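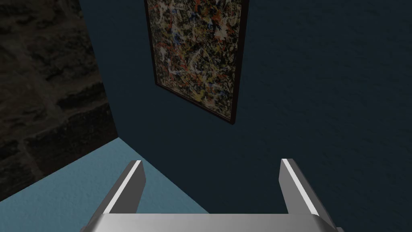 Heltano Housing Association
Changes to how we handle damp and mould reports. This thread sets out what tenants can expect from us, what we ask of you, and how to complain if we fall short. 1/24

Heltano Housing Association
The new procedure applies to all homes we let in Skekovine and Drustov, including those managed for us by Van Loon. It replaces the leaflet posted to tenants with the last rent statement. Please recycle the old leaflet. 2/24

Heltano Housing Association
Until now, a report of damp was logged as an ordinary repair. A tradesperson attended, treated the patch and closed the job. In too many homes the patch came back and the tenant had to start again with a fresh report. 3/24

Heltano Housing Association
We reviewed 403 closed jobs. In 41 of them the same room had been reported more than once, and the earlier visit had not been mentioned to the person sent out. That is a failure of our record keeping and we apologise to the households affected. 4/24

Heltano Housing Association
Each report will now be opened as a case and will stay open until a surveyor has agreed the cause and the work has been checked. A case cannot be closed by the contractor who carried out the work. 5/24

Heltano Housing Association
How to report: telephone the repairs line, use the form in your online account, or speak to a member of staff at the Skekovine or Drustov office. You do not need to know what is causing the damp. 6/24

Heltano Housing Association
It helps if you can tell us which room is affected, whether the wall is an outside wall, and when you first noticed it. Photographs are welcome and can be added to the form. If you cannot take any, your report will be treated in the same way. 7/24

Heltano Housing Association
Please tell us if anyone in the home has asthma or another breathing condition, is pregnant, is over 65, or is a young child. These cases are placed at the front of the queue. We will not ask for a letter from your doctor. 8/24

Heltano Housing Association
You will receive a case number on the day you report. Please keep it – it will be the same number from start to finish, whoever you speak to. 9/24

Heltano Housing Association
A surveyor will visit within two weeks. Appointments are offered in the morning, the afternoon or the early evening. If none of these is suitable, please say so and we will agree another time. 10/24

Heltano Housing Association
At the visit the surveyor will take moisture readings, look at gutters, pipework, windows and extractor fans, and check the loft where there is one. Furniture may need to be moved away from the wall. If you are unable to move it, tell us when booking and two members of staff will attend. 11/24

Heltano Housing Association
All surveyors carry a photo card with our name on it. You are entitled to keep the door closed while you ring us to check. Van Loon staff carry their own card, which also shows our telephone number. 12/24

Heltano Housing Association
Within three working days of the visit you will be sent a written summary. It will state the likely cause, the work proposed and the date by which we expect to finish. Large print and translated copies are available on request. 13/24

Heltano Housing Association
On wording. Our earlier letters often referred to "lifestyle" as a cause of condensation. Tenants told us they found this insulting, and we agree. The word has been taken out of all our letters and out of the surveyors' report form. 14/24

Heltano Housing Association
Advice on heating and airing a room may still be given where it is useful. It will be given alongside a proper inspection of the building and never in place of one. 15/24

Heltano Housing Association
Several tenants have asked whether they should clean mould themselves. Small patches may be wiped with a mould cleaner, following the instructions on the bottle, with a window open and gloves on. Please do not use a dry brush, which spreads spores. Larger areas should be left to us. 16/24

Heltano Housing Association
Please do not paint over mould before the surveyor has visited. If you have already done so, report it all the same. You will not be charged. 17/24

Heltano Housing Association
Extractor fans: please leave them switched on at the wall. If a fan is noisy, we would like to know. The older fans in the Drustov flats are being replaced with a quieter model, beginning with the blocks nearest the river. 18/24

Heltano Housing Association
Where work would make a home unfit to sleep in, we will offer temporary accommodation and pay the cost of moving. Your tenancy is not affected and rent is not charged twice. Pets will be taken into account when we look for somewhere suitable. 19/24

Heltano Housing Association
Damaged belongings: keep a list and, where you can, receipts. Claims are made on the form in your online account or on paper from either office. Home contents insurance is not a condition of claiming where the damage followed a delay on our part. 20/24

Heltano Housing Association
After the work is finished we will contact you twice, once in the following month and again after the next winter. If the damp has returned, the original case is reopened under the same number. 21/24

Heltano Housing Association
If you reported damp before 2019-04-24 and the matter was not put right, please contact us again. Old reports are being moved into the new system during April, but a call from you will bring yours forward. 22/24

Heltano Housing Association
Complaints may be made by telephone, in writing or in person. They are dealt with by staff outside the repairs team. If you remain unhappy after our final reply, the letter will explain how to take the matter to the ombudsman. 23/24

Heltano Housing Association
Drop-in sessions will be held at both offices, and the times are on the notice by each front door. Please do not post your address or case number in reply to this thread – send a private message and a member of the tenant services team will respond during office hours. 24/24

Heltano Housing Association
A correction to post 10, following a question from a tenant in Skekovine. The two weeks are counted from the day of your report and include weekends. For households placed at the front of the queue under post 8, the visit will take place within three working days.

Heltano Housing Association
We have also been asked about leaseholders. The inspection is open to leaseholders where the cause may lie in the roof, the outside walls or shared pipework. Work inside a leasehold flat remains the responsibility of the leaseholder unless the lease says otherwise.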